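2. Planning Your Purchase

You've read the overview and you want a Tuvik arm on your counter. Great - this is the fun part! Work through the steps below before you send in an order form, and keep your notes handy for Section 3.

1. List the jobs you want the arm to do first. Four is plenty for a first season.

2. Write down the widest and the narrowest item in each job. A two-finger gripper covers a surprising range, but the opening you need decides which finger set you buy.

3. Measure the counter, then the reach to the farthest item. Leave 5 inches clear behind the base for the cable.

Note: Finger pads are sold separately from the gripper body. Order a spare pair now and you won't be stuck waiting on the mail.
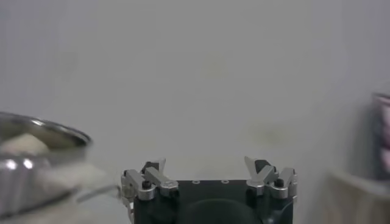

4. Set your parts budget. We suggest $200 for the first year, with $100 of that held back for pads and cables. Whatever is left by April can go toward a second finger set (so worth it if you handle both bowls and small jars).

5. Check your outlets. The arm and the controller each need their own.

CAUTION: Do not run the arm from a power strip that also feeds a heater or a kettle.

6. Pick a delivery point. Orders ship from Tenville, and pickup is available at the Medina counter - bring a cart, the box is heavier than it looks!

Note: If you already own a Demomow base station, its power supply does not fit the arm. Add one to your order.

When your list is filled in, go to Section 3, Choosing a Mount.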